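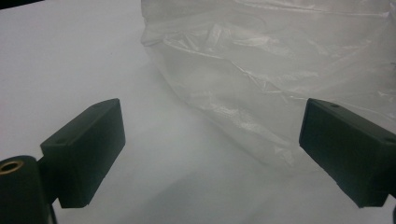
2 min read

Can thin milky plastic bags go in with regular recycling?

Olga Garrido
Posted December 2022

I have a pile of thin bags like the one on the white surface in the photo — see-through but cloudy, very crinkly, no printing that I can find on any of them. They came around clothes and small parts I ordered. I moved to Junstead in September and the sheet from the hauler only says "no film." Does that mean these too? I have 39 of them in a drawer and would like the drawer back. I'd also be fine with reusing them if there's a sensible way to store them.

Gervasio Zúñiga
Yes, that is film. Keep it out of the curbside bin. Thin bags wrap around the rollers at the sorting plant and someone has to stop the line and cut them off.

Look on the bag for a small 2 or 4 inside the triangle. It's often pressed in near the bottom seam with no ink, so tilt the bag under a lamp. Both numbers are polyethylene and most store drop-off bins take them if they are clean and empty. Peel off paper labels first, or cut that piece out with scissors. If there's no number, try stretching a corner with your thumbs. Polyethylene usually gives and turns whiter. If it crackles loudly and tears straight across, it may be polypropylene, and the bin I use doesn't want that one.

For storage, lay a bag flat, push the air out toward the opening, fold it in thirds the long way and roll it up. I get 14 in a shoebox with room left over. Don't leave them where small kids or pets can get at them.

Dardo Painemal
just throw them out, it's a bag

Maximiliano Medina
Mostly agree with Gervasio, but call the store before you drive over. The drop-off at the Sosa market was gone the last time I went and I ended up carrying everything home again. Brema still had one by the carts.

I keep a few for shoes when I travel and for paint rollers between coats. A roller wrapped tight stays usable overnight — longer than that and I've had it go stiff at the ends.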